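Nazarenko to Star in New Hanrahan Stage Drama

11/9/21

Orysia Nazarenko will play the lead in "Stolanel," a new stage drama opening in February at the Hanrahan Theater in Cindton, the company announced Tuesday. 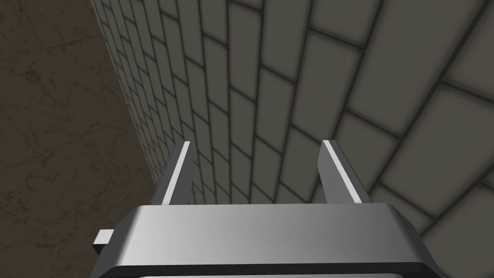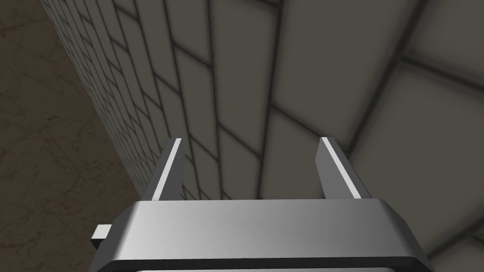
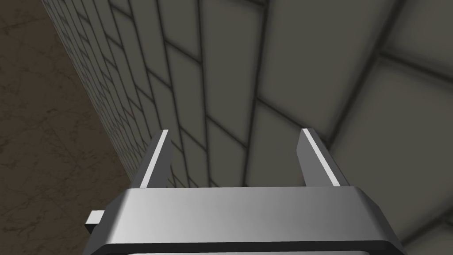 Computer renderings, each showing a gripper and a tiled wall.

Nazarenko plays a retired ferry pilot who goes back to her hometown to settle her brother's estate. She is on stage for nearly the whole play. Hanna Panasiuk directs.

The two last worked together on "Nesar," a one-act play that began at a small festival and later moved to the Hanrahan for a longer run. Nazarenko had a supporting part in that production as a schoolteacher.

"I wanted something with a lot of quiet in it," Nazarenko said. "Hanna sent me the first act and I read it on the train. I called her when I got off."

Nazarenko grew up in Cindton and trained as a dancer before she turned to acting. She has worked mostly in regional theater, with a few guest roles on television. This will be her first lead at the Hanrahan.

Panasiuk said the cast has 10 actors, several of them in more than one part. Rehearsals start after the holidays. The rest of the cast has not been named.

"Stolanel" will be staged in the theater's studio space, which seats 200. The play runs for 2 hours with one intermission.

Tickets go on sale at the box office next week. Subscribers can exchange tickets from the postponed spring season for any weeknight performance, and should bring the original tickets or the order number. Phone orders will be taken at extension 2465 on weekday afternoons.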